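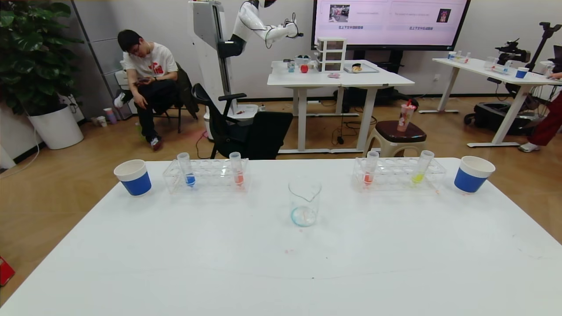 Figure 6. Table laid for the pouring exercise, with a rack on each side of the beaker and a paper cup at each end.

6. Pouring and mixing

6.1 Before you begin

Pouring is the exercise everyone asks for first, and we can see why. If an arm can lift a tube out of a rack, tip it over a beaker and put it back, you start to think about milk, washing-up liquid, cat biscuits and all the rest of it. Cilarau isn't ready to be left alone in a kitchen yet. It is ready for this table, though, and there is a lot to learn from it!

Allow 30 minutes for your first set-up. Later ones go much faster.

You will need:
Clear racks and tubes
A glass beaker with a spout
Paper cups
Water and food colouring
A dry cloth

6.2 Laying the table

1. Wipe the table and dry it. Old stains can stay.
2. Put the beaker in the middle, a little nearer the front than the racks.
3. Place a rack on either side, with the long edges running along the table.
4. Stand a paper cup beyond the outer end of each rack.
5. Fill the tubes with coloured water, no more than a third full. Use colours you can tell apart from where you will be sitting.
6. Push each tube fully down. A tube may lean a little in its hole and the arm will usually cope, but start with straight ones if you can.

Note: Clear plastic and glass are hard for cameras. If Noveo marks a rack as "not found", turn off any lamp that shines straight onto the table and scan again before you move anything.

6.3 Running the exercise

1. Open Noveo and choose Table Tasks, then Pour.
2. Press Scan. Wait until every item on the list has a tick.
3. Set the speed to 12. The scale goes up to 30, but please don't be tempted on day one.
4. Keep your hands behind the table edge and press Start.
5. Watch the wrist as well as the fingers. A good pour is mostly wrist.
6. When the arm has returned to rest, press Stop before you reach in.

Caution: Use coloured water only. Never run this exercise with hot drinks, cleaning products or anything you would mind having on the floor. 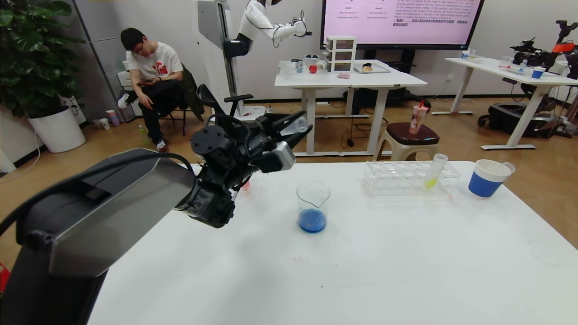

6.4 Moving on to cups

Cups are harder than tubes. A rack holds a tube in a known place, while a cup can be anywhere, slides when nudged and gives when squeezed. This is also where the exercise begins to feel like real housework – clearing up after a party is mostly cups.

1. Choose Soft Grip in the Pour menu.
2. Begin with an empty cup. Let the arm lift it, tilt it and set it down.
3. If the sides buckle, lower the grip by one step and try again.
4. Add a small splash of water only when the empty run goes well.

In our own trials, Ginette Zacharias ran the empty cup 18 times and had 12 clean set-downs. A person would be cross with that score. We were delighted, as the previous version of the software could hardly find the cup.

6.5 If something goes wrong

The arm stops above the beaker: the spout may be hidden from the camera. Turn the beaker a quarter turn and rescan.

A cup tips over: press Stop, dry the table, then stand the cup up again by hand. Cilarau can't yet right a fallen cup reliably. Lorne MacLeod is working on this for the December update.

Section last revised March 12, 2025.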